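Hand-held gripper comparison

A hand-held gripper comparison is a way of finding out which pair of robot fingers you like best before you bolt anything to an arm. You hold the gripper yourself, camera and all, and do ordinary jobs with it at a table. I've been doing these for the Bramunance wiki long enough that I was asked to write the entry, so please forgive the "I" all over it!

Background

The first proper comparison we ran was between the Wustico fingers, which are stiff, and the Evangelista fingers, which bend round whatever you're holding. Both fit the same handle. That matters more than it sounds, as our very early trials used two different handles and we ended up arguing about trigger springs for most of September (I still think the old spring was nicer).

The usual method

We pick 13 everyday items and try each one 6 times with each set of fingers. You get 60 seconds per go, which feels like ages until you're chasing a pen across a smooth desk. Items with a round barrel, anything very flat and anything that squashes are the three groups worth having, and I'd add a cable if you can stand it.

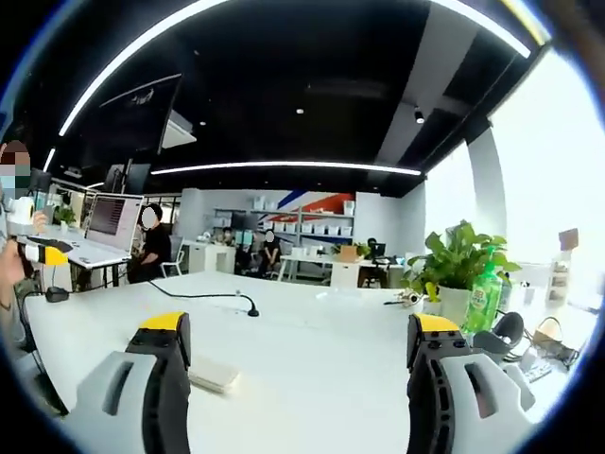
The order gets shuffled between sets, otherwise you're always fresh for the easy things and fed up by the time you reach the hard ones. I write down a plain yes, no or "sort of" for each go. The "sort of" column is where all the good reading is, and I'd keep it even if your spreadsheet hates it.

Finger tips

Most people compare whole fingers and forget the tips, but the tips do nearly all of the work on thin objects. A wedge gets under an edge far better than a blunt end does, though it will also dig in if you come down too steeply. Coloured tips are handy as well, especially when you go back through the recordings and want to know exactly where the finger met the object.

Two-gripper trials

Long soft things are a separate test, and my favourite one. One pair of hands can manage it, but we normally have two people on opposite sides of the table, one gripper each.
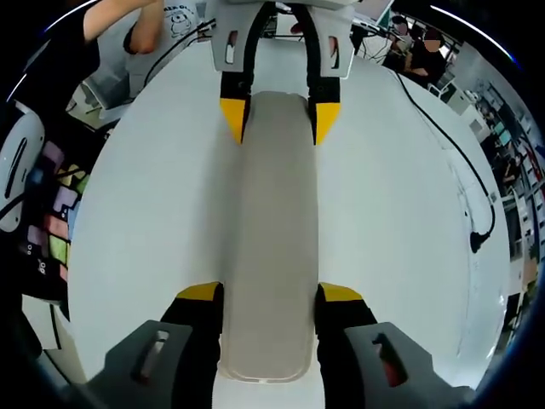 Timing is the tricky bit with two grippers. If one side closes early the whole thing slews round, and then the other person has to chase it, so we count down out loud and close together on zero. Facing each other across the length of the object, with the yellow tips at either end more or less lined up, is the starting position I like best for something long and flat. It gives both people a straight pull and you can see your partner's fingers the whole time. Starting from the sides can work too, but the middle tends to sag.

Cameras

The view from the handle is very wide and bends straight lines near the edges, so a table looks a bit like the top of a drum. You do get used to it. What I'd check is whether both finger tips stay in view when fully open, and whether a bright window wipes out one side. We tried the Nerkolia controller's automatic exposure against a fixed setting and I preferred fixed, although it takes about 4 minutes to set up properly.

Known problems

Results from one person don't carry over neatly to another. My grip is light and I always score better with the bendy fingers, while heavier-handed testers like the stiff ones. The entry on scoring has a longer section on this, and the table of past results still needs its second half filling in.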